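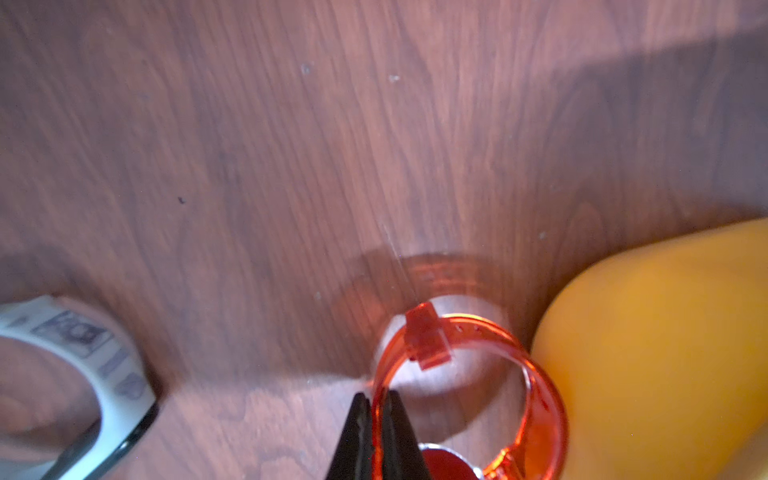
A translucent strap on a reddish-brown wooden top. The adjustment holes and the keeper loop are the parts to check first.

Small things, flat surface: sorting out a household's watches

The average drawer of old watches is a storage problem before it is a collecting problem. The pieces are small, their shapes do not stack, and most of them have a strap that wants to return to whatever curve it was left in. Put 31 of them in one drawer and the result is a knot of buckles and bands in which the glass of one watch rests on the case back of another.

The method described below was worked out over one winter at a house in Hotham, where the contents of two dressers had to be reduced to a single tray per person. It needs a clear wooden surface, a shallow tray with raised rims, a soft cloth and an evening. Friday was the usual choice, for no technical reason.

Start with the straps. Plastic straps from the years before and after 2000 are the least predictable part of any group. Clear and tinted types often contain a plasticizer, a softening agent that can work its way out of the material with age. The strap then stiffens, and the first cracks tend to form at the adjustment holes, where there is least material to carry the load. Flex each strap gently at the holes, under a lamp. Light passes through a translucent strap and will show a hairline crack that fingers miss. Then move the keeper along the band. If it sticks, do not force it; wash the strap in lukewarm water with a drop of dish soap, dry it and try again.

Straps should be stored in their natural curve. Pressing a curled strap flat under other objects puts a constant load on the lugs, and after a year or two that load can open the pin holes. A loop stood on its edge takes up less floor area but falls over when the drawer is pulled. Laid on its side, it stays put.

Leather goes in a separate group. It should not touch plastic, which can mark it, and it should not be sealed in a bag. Metal bracelets scratch everything and should be wrapped or given their own compartment. 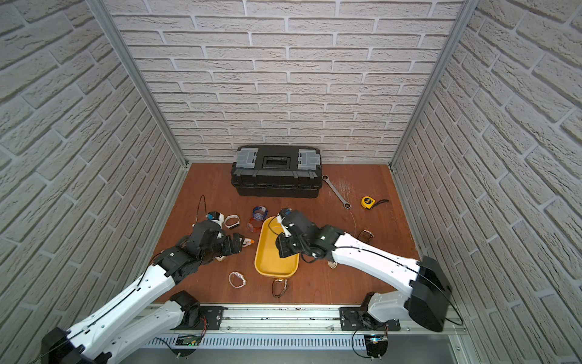 Layout matters more than most people expect. The common mistake is to fill the tray straight from the drawer, which only moves the knot to a new container. Put the tray down first, empty, and set the pieces out on the surface next to it, one deep, until every item has been seen. With the yellow tray in the middle of the board and the watches and glasses spread out near it, the different shapes are easy to compare: a band that holds an oval loop needs a wider slot than a small gold-toned watch, and eyeglasses need more length than either. Only then is it possible to say what the tray will hold.

Tools should be kept off to the side, and out of the tray. A tape measure is worth having within reach for the dividers. A wrench has no business near watch glass and belongs back in the toolbox before any sorting begins.

Three trays were tried at Hotham. The Lesulano, a felt-lined model with fixed slots, protected the cases well but would not take glasses of any kind. The Drotero has sliding dividers and is the more useful design, although the dividers creep if the tray is carried at an angle. The third was a plain plastic tray with no dividers, bought from the Maldonado hardware store, to which strips of stiff card were added by hand. It cost the least and is the one still in use.

For a plain tray, cut the card 8 millimeters lower than the rim. This leaves clearance for a cloth laid over the top. Notch the strips halfway at each crossing so that they lock together without glue – glue can give off vapor for weeks, and some of it will fog a crystal. Leave the rounded corners free. A strip cut to fit a curve will work loose, and the corner space is useful for spare pins and buckles in a small bag.

Glasses and sunglasses are placed last, folded, lenses up. If the lenses touch a divider, the divider is too tall.

Smartwatches require one more decision. A lithium battery left fully discharged for months may not recover, so the watch should be stored partly charged and topped up from time to time. Coil the cable loosely and keep it under the tray, tied with paper tape. Quartz watches that will not be worn should have their cells removed, as an old cell can leak onto the movement.

Label the trays on the short end, where the label can be read with the drawer half open. The Hotham labels carry the owner's initials and the month of the last check. The current set says March. One strap has since gone brittle at the second hole and has been moved to the repair bag, along with a buckle that fits none of the remaining bands.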